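关于我们
Wustwood 机器人安全测试

首页 | 关于我们 | 测试服务 | 故障记录 | 联系

Wustwood 做厨房机械臂的安全测试。客户把控制软件交给我们，我们先在仿真厨房里跑，再到实体样板厨房里跑，最后出一份报告，写明在什么条件下会出什么问题。我们不生产机械臂，也不代理销售任何型号。

公司的业务现在分两块：一块是开柜门、拉抽屉、取放物品这类动作的测试，另一块是故障复查，也就是机器已经出过事，客户要知道原因。后一块的工作量这几年越来越大。

很多公司的“关于我们”会从创办人写起。我们把这一页的大部分篇幅给了一次故障，Wustwood 现在的工作方法多数是从那次之后定下来的，新客户问得最多的也是它。

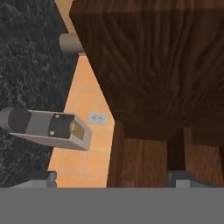 庄以宁
故障复查负责人，兼本页撰文

那次故障发生在 Zurivwood，我们的实体样板厨房，时间是五月，下午快收工的时候。被测的是 Zikari，我们自己写的一套开门程序，当时准备作为基准，拿来和客户的软件作对照。任务很普通：打开一扇吊柜门，从柜里取出一个盒子，放到台面上，再把门关好。

机械臂开了门，取了盒子，在退回的路上碰到了那扇开着的门。力矩保护没有立刻触发，手臂继续推了一段，门的上铰链从柜体上脱开，门板掉到台面上，砸坏了一台咖啡机的顶盖。操作员按了急停。当时安全线内没有人，没有人受伤。

按照当时的规定，这种情况记为“设备损坏，无人员风险”，换掉铰链就可以继续测试。我们也确实是这样处理的。第二天上午换好铰链，同一个任务又跑了几遍，都没有出问题，于是登记为铰链老化，记录关闭。

这个结论是错的。

错误是后来被外面的人指出来的。Mac Carthaigh 是一家做厨柜和五金配件的公司，铰链由他们供货。他们收到我们退回的坏件，检查之后回信说，铰链没有老化的迹象，断口显示受到了很大的侧向力，请我们确认当时的载荷。我们翻出力矩记录，才发现手臂碰到门的时候，程序里那扇门的状态是“关闭”。

也就是说，Zikari 自己打开了门，取完盒子之后却认为门已经关上了。它规划的退回路线从门所在的位置穿过去，在它看来那里是空的。

为什么会这样，我们查了很久。

Zikari 判断门的状态有两个来源。一个是动作记录：程序执行过开门，没有执行过关门，门就应当是开的。另一个是相机，包括装在手腕上的相机和固定在厨房里的相机。两个来源不一致时，以相机为准。写程序的时候这样定有它的道理，门可能被人顺手关上，也可能自己回弹，动作记录不知道这些事。

问题出在相机这一边。手腕相机离柜体很近，画面里常常只有一大块木纹，没有可以参照的边角。程序要在这样的画面里找到门的边缘，再推算门开了多大角度。边缘清楚的时候结果可靠，边缘找不到的时候，旧版程序会返回一个默认值，默认值是零度。零度在后面的模块里就被读成“关闭”。

看不见和关着，在旧版程序里是同一个数。

那天下午的碰撞就是这样来的。手臂取出盒子以后，手腕转了方向，门的边缘离开了相机视野，角度变成零，门的状态改为关闭，退回路线随即更新。全程没有任何一个模块报错。

之后又跑的那几遍没有出事，也能解释。换铰链的时候，柜门附近的东西被挪动过，手臂取盒子的姿势略有不同，门的边缘一直留在画面里。我们当时把“重跑没有问题”当成了“问题已经排除”。 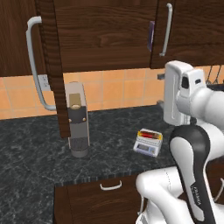

复查工作后来全部先在仿真厨房里做。实体厨房里撞一次门要停工修理，仿真里可以反复撞，而且每个时刻门的真实角度都能直接读出来，拿去和程序的判断对照。我们给仿真厨房配了深色木柜、橙色瓷砖和深色石纹台面，台面上留着咖啡机、厨房秤这些日常物件，没有清空。门开着的时候，从固定相机的方向看过去，往往只剩一条窄边：左侧那扇打开的吊柜门就是薄薄的侧边朝前，下端几乎垂到台面，还挡住了咖啡机左边的一点和墙上插座的一部分。人能从弧形的白色拉手认出这是一扇门。程序如果只按正面木板的形状去找，就很容易漏掉。

我们在仿真里把 Zurivwood 那次的任务重跑了超过 633 次，每次改动一点条件：门的角度、手腕的姿势、盒子的位置、灯光的方向。其中有 144 次，程序至少在某个时刻把开着的门当成了关着的。这里面大部分没有造成碰撞，因为退回路线碰巧绕开了门。如果只统计碰撞，这个问题看起来会轻得多。

从那以后，我们的报告把“判断错误”和“发生碰撞”分开列，判断错了而没有撞上的，照样写进去。有客户对此提过意见，认为数字不好看，希望合并成一项。我们没有同意，这一条现在写在合同附件里。

Zikari 本身改了四处：

角度一项增加“未知”状态，不再用零度代替。
门的状态为未知时，手臂不得穿过门可能扫过的区域，只能沿进来的路线退出，或者停下等待。
相机结果与动作记录不一致时，不再自动以相机为准，先换一个角度再看一次。
力矩保护在靠近柜门时使用更低的阈值。

前三处改起来不难。第四处花的时间最长，阈值放低之后，手臂在正常拉门时也会停，有些柜门的阻尼偏重，一拉就触发保护。我们按门的种类分别设了数值，到现在还在调整，有些门型的结果不理想，报告里会注明。

流程上也有改动。过去的故障单可以由当班操作员关闭，现在必须由没有参加那次测试的人复核力矩记录和状态记录，两份记录都看过才能关。损坏的零件一律保留，不再跟着维修废料处理掉。Mac Carthaigh 那封回信能起作用，靠的是坏铰链恰好被寄了回去。按当时的做法，多数坏件是直接扔的。

急停的布置也重新做过。那天操作员从听到响声到按下按钮，中间隔了两秒，按钮在工作台另一头，要转身才够得到。现在 Zurivwood 的操作位改为手持急停，测试进行中不得放下。两秒在力矩记录上是很长的一段，铰链就是在这段时间里脱开的。

关于手腕相机，我们收到过一些建议，主要是换广角镜头，或者把相机装得离夹爪远一些。两种办法都试过。广角镜头确实能看到更多边缘，但是近处的木板变形厉害，角度推算的误差反而变大。把相机移远以后，它自己又容易碰到柜门。目前保留原来的安装位置，由程序承认自己有看不清的时候。客户如果使用别的安装方式，我们按客户的方式测，不作推荐。
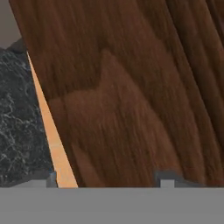

仿真厨房近景：带木纹的棕色木板、浅橘色侧边，左侧为深色石纹表面。

深色木纹、石纹这类表面，在我们的测试里算一个单独的项目。木纹的明暗条带有时会被识别成门缝，真正的侧边又可能因为颜色平、纹理少而被忽略。客户送来的软件，常见的情况是在浅色、素面的柜子上调好的，换到深色木柜就要重新看。我们建议在送测之前先用自己的记录查一遍：程序找不到边缘时，输出的是什么。很多团队回答不上来，我们那时候也回答不上来。

我们目前能做的

仿真测试：单个动作或完整任务，可以指定柜体、台面和物品摆放，也可以由我们随机改动。
实体测试：在 Zurivwood 样板厨房进行，需要提前约时间。客户可以到场，测试时站在安全线外。
故障复查：请提供控制日志、力矩记录和相机原始画面。只有录像没有日志的，我们也接，但是结论会受限制，报告首页会写清楚。
柜门与五金的受力评估：与 Mac Carthaigh 合作，坏件请不要清洗，也不要拆开。

我们不做的

不出具“绝对安全”一类的证明，也不接受只公布通过项的委托。报告可以不公开，公开就要完整公开。我们不替客户修改控制软件，改和测由同一家来做，复核就失去了意义。Zikari 是例外，它是我们自己的程序，所以它的测试由外面的机构来做，结果和客户的结果放在同一张表里。

关于 Zikari 的现状

改过的版本已经替换了旧版，旧版只在复查时使用。新版停下等待的次数比旧版多，完成同样的任务要更长时间，有人来参观时会觉得它迟钝。它停下的时候，屏幕上会显示原因，大部分是“门状态未知”。还没有解决的情况有两类：一类是玻璃柜门，另一类是左右两扇门同时打开、互相遮挡。这两类在报告里标为“未覆盖”，请不要理解为通过。

Zurivwood 的那台咖啡机换过顶盖之后还在用。脱落的铰链放在复查室的架子上，新同事入职的时候会先看这份故障记录，包括最初那张写着“铰链老化”的故障单。原单没有改，更正附在后面。

如果您使用过旧版 Zikari 的测试结果作对照，请通过“联系”页面与我们核对，我们会提供更正后的数据，不收费用。

联系 | 故障记录存档 | 隐私说明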